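Ellutmont Hand-Held Gripper Pair
Bench & Teaching Kit > Grippers > Pairs
In stock, sent out from the Khattak warehouse
Hire: £135 a week | Minimum hire 4 weeks

So, can a machine put your gloves away yet? I get asked that more than anything else on the phone, usually by somebody with a full utility room and high hopes, and my answer is sort of. On a good day, with a clear table and the same basket in the same spot, yes! Give it a heap, or one glove turned half inside out, and I'd still do it myself.

What the Ellutmont pair lets you do is show the job by hand first. You hold one gripper in each hand and do the chore through the jaws, so you find out very quickly which bits are easy and which are horrid. My first go at pairing gloves took me 15 minutes (I'd have sworn it was a two-minute job). Knitted ones fold up on you, and a stiff cuff wants to spin round as you lift it.

Toàn Hoàng, who runs our Bevitz demo bench, reckons shop-floor work will get there before housework does, and I'm with him. Parts trays stay put. Laundry doesn't.

What comes in the hire
Left and right grippers
Cables for both
Carry case
Printed getting-started sheet, 32 pages, mostly readable

A few things I'd want to know before hiring. Your wrists will ache the first afternoon. Clear the front of the table before you start, and keep the leads from snagging on the edge. And start with dull, flat things. Gloves are plenty hard enough, leave fitted sheets till much later.

Spares and longer hires: ask for Charito Lagman. August bookings are nearly full. 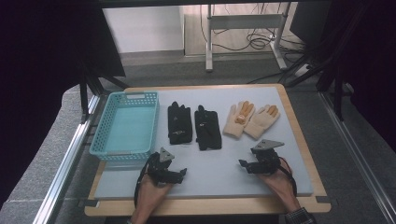
Words: Catriona Haldane, hire desk
Two black gloves, two beige knit ones and a turquoise basket to put them in, with a gripper in each hand. It's a chore I'd give a child, and I still wouldn't promise you a machine that does it every time. Ring me if you'd like a go first.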